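1/ Saturday plans were big, friends. Saturday reality is me giving the table a wipe and finally sorting out the kitchen trash can (I know, I know, it's been on the list since April).

2/ I do love this table, though. Pale wood, lots of swirly grain, and every speck shows on it! 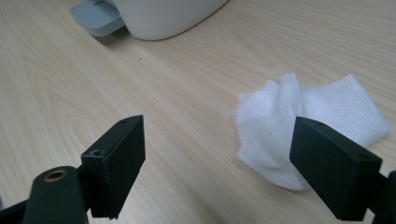 Anyway, I went to three stores in Altthorpe looking for bags that fit, and came home with a roll of 40 from Sikwood. Fold the top over a little more than you think you need, then smooth it down.

3/ Up on the table is so much kinder to my back than bending over on the floor. Pedal bin, lid up, bag in:
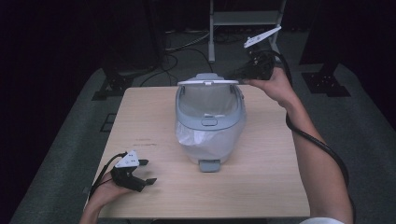 4/ Next up, the drawer under the sink. Wish me luck, and send me your bag tips please!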